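4. 실험 결과 및 논의

4.1 과제 구성

본 절에서는 저가형 로봇팔이 가정과 소규모 작업장의 잔일을 어느 수준까지 수행할 수 있는지를 다룬다. 평가 과제는 식탁 위 작은 물건 정리, 행주 접기, 컵 옮기기, 나사 분류의 4종이다. 앞의 세 과제는 Flernville 주거 실험실에서, 나사 분류는 Manzano 공방에서 수행하였다. 두 장소 모두 조명과 가구 배치를 실험용으로 바꾸지 않았고, 사람이 평소 쓰는 탁자를 그대로 사용하였다.

제어 정책은 원격 조작 시연으로 학습하였다. 시연은 총 402회 수집하였으며, 이 중 물체가 작업 범위 밖으로 떨어진 시연은 학습에서 제외하지 않고 실패 표지를 붙여 남겨 두었다. 정책은 Privach 학습 도구로 3000단계 학습하였고, 과제별로 24회씩 평가하였다. 평가 중 조작자가 팔이나 물체에 손을 댄 시행은 모두 실패로 처리하였다.

4.2 과제별 결과

컵 옮기기는 네 과제 가운데 가장 안정적이었다. 손잡이 방향이 시연과 크게 다르지 않으면 파지 위치의 오차가 결과에 거의 영향을 주지 않았다. 다만 컵에 물을 담으면 이동 속도를 낮추어야 했고, 사람이 같은 일을 하는 것보다 훨씬 오래 걸렸다.

행주 접기는 첫 번째 접기까지는 대체로 진행되었으나 두 번째 접기에서 모서리를 놓치는 경우가 많았다. 천이 한 번 어긋나면 정책은 어긋난 상태를 펴지 않고 다음 동작으로 넘어갔다. 사람은 이 단계에서 손바닥으로 천을 쓸어 펴지만, 시연 자료에는 이에 해당하는 동작이 없었다.

나사 분류에서는 길이 차이가 작은 나사를 구별하지 못하는 인식 오류와, 한 번에 두 개를 집는 파지 오류가 섞여 나타났다. 공방 작업자는 분류 결과를 다시 확인해야 했으므로 실제로 절약되는 노동은 크지 않았다. 이 과제에 한해서는 진동식 선별기 같은 전용 장치가 현재로서는 더 적합하다고 판단한다.

4.3 작은 물체의 정리
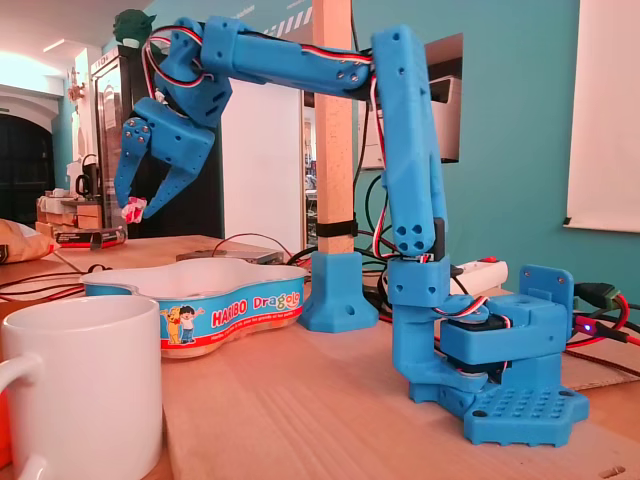
그림 3. 탁자 위 작은 물건 정리 과제의 작업 환경.

작은 물건 정리는 겉보기에 단순하지만 가정용 로봇의 한계를 가장 뚜렷하게 드러낸 과제였다. 강체 블록을 쓰는 기존 평가와 달리, 집 안에서 치워야 할 물건은 모양이 일정하지 않고 가벼우며 쉽게 눌린다. 그림 3에서 그리퍼 끝에 물린 분홍색과 흰색의 구겨진 물체도 그러한 부류에 속하며, 바로 앞에 열려 있는 Dragibus 통에 비하면 크기가 매우 작다. 이런 물체는 손가락 끝의 좁은 면으로 잡아야 하므로 접촉 위치가 조금만 벗어나도 회전하거나 빠져나간다. 파지력을 높이면 빠지는 빈도는 줄었지만, 부드러운 물체가 손가락에 달라붙어 놓는 동작이 늦어지는 문제가 새로 생겼다.

주변 물건도 성능에 영향을 주었다. Foreo 모의 환경에서 학습한 비교 정책은 빈 탁자에서는 본 정책과 비슷한 동작을 보였으나, 전선이나 머그컵이 놓인 탁자에서는 접근 경로를 자주 잘못 골랐다. 실물 시연으로 학습한 정책은 이보다 나았지만, 시연에 없던 물건이 통 가까이에 있으면 팔이 통 위에서 멈추는 현상이 관찰되었다.

이상의 결과로 볼 때, 본 연구의 로봇팔은 정해진 탁자에서 정해진 물건을 옮기는 일은 맡을 수 있으나 감독 없이 집안일을 맡기기에는 이르다. 실패 자체보다 실패를 알아차리지 못하는 점이 더 큰 제약이었다. 물체를 놓친 뒤에도 정책은 빈 그리퍼를 통 위로 옮겨 여는 동작을 끝까지 수행하였다. 손가락의 모터 전류로 파지 여부를 판정하는 방법을 시험하였으나, 얇은 포장지는 빈손일 때와 신호가 거의 구분되지 않았다. 손끝 촉각 센서를 추가한 구성은 5절에서 다룬다.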